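Right, I'm doing a thread on the Great Drawer Sort because three people asked me how it went and I can't type it all out three times. Get a cup of tea.

Background for anyone new: we have one big drawer in the kitchen, plus a box under the stairs, plus the shelf over the boiler. All of them are full of the same stuff. Batteries, string, pens, bits of toy, a key for a door two houses ago. I started on this in March, got as far as the string and stopped.

So this weekend I started again from the beginning, and I am SO pleased I did.

First rule, and this is the one that made it work: everything from all the places goes into one container before you decide on anything. I used a deep crate from the shed. Tip the drawer in, tip the box in, sweep the shelf in. It looks terrible and you feel wonderful.

Second rule: deep sides, flat bottom. I tried a laundry basket back in March and every small screw in the house went through the holes and onto the carpet. I was finding them with my feet for a fortnight.

Third rule: you only take out one thing at a time and it goes straight to a pile. No putting it back in to think about it. (I broke this rule with a tape measure. Twice.)

My piles were: writing, light, cables, toys, fixings, and a last one called "ask". The ask pile was bigger than I'd like but it did shrink once everyone was home for tea and could be shown things one by one.
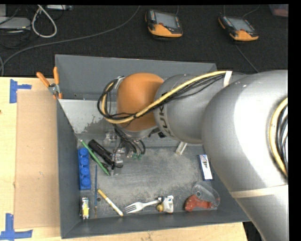

Small things are so much easier to sort when there are only a few of them lying on a plain bottom with a bit of space between them. I worked this out halfway through Saturday and wished I'd known it at nine in the morning. If you've got a full crate, scoop a handful into a second one and sort from that. With a blue brick, a slim green stick of a thing like a pen and a black torch on a scuffed grey floor, your hand goes straight to the one you want, and each has an obvious pile: toys, writing, light. Put the same three under a heap of takeaway menus and you'll pick up the menus every time, then read them, then order a curry.

Pens! Let me talk about pens. I tested every single one on the back of an envelope. Scribble, keep or bin, next. It's the most cheerful job in the whole sort and I'd recommend giving it to a child if you have one handy. Mine lasted until the glitter ones and then wandered off with them.

The working ones now live in a jar by the phone. The jar used to have Cartwright chutney in it and still smells a little of onions, and I don't mind that at all.

Torches next. We had a power cut in the winter and couldn't find one, so we ate beans by birthday candle. Now there's a torch on a hook by the back door and another in the cupboard on the landing, both with new batteries. I've been switching them on and off every time I go past.

Toy bricks: all back in the brick tub upstairs. I know some of you keep a "found bricks" bowl downstairs and I love that for you, but ours just turned into a second drawer.

Cables. Deep breath. I laid them out along the hall and went through them with every gadget we own. If it fitted something, it got a paper label and a freezer bag. If it fitted nothing, it went in a bag for the recycling centre. One fitted a camera I'd forgotten about completely, and there were holiday pictures still on it!!

Labels are just masking tape and a felt tip. I did look at proper label printers and the Rammont one is lovely, but I'd have spent the whole day choosing fonts and labelled the kettle.

Fixings went into a little cabinet with 11 drawers that I got second-hand and had been saving for exactly this. Screws, hooks, picture wire, those felt pads for chair legs. I've got one drawer left over and I'm keeping it empty for as long as I can stand it.

Since somebody is bound to ask: yes, I counted the rubber bands. 215. We've had the same postman for years and I think he drops them out of kindness.

How long it took: all of Saturday, with a proper lunch, and then Sunday morning for the cables. I had the radio on and sang quite a lot.

Things I'd do differently — clear the kitchen table the night before, and have the bin bags out and open before you start. I lost ages hunting for bin bags. They were in the crate.

The big drawer now has scissors, tape, matches, a notepad and the takeaway menus in it, and it shuts without a knee. I keep opening it to show people. The window cleaner has seen it.

Next up is the airing cupboard. If anyone has a good way of storing fitted sheets please tell me, mine are all in one enormous knot at the back.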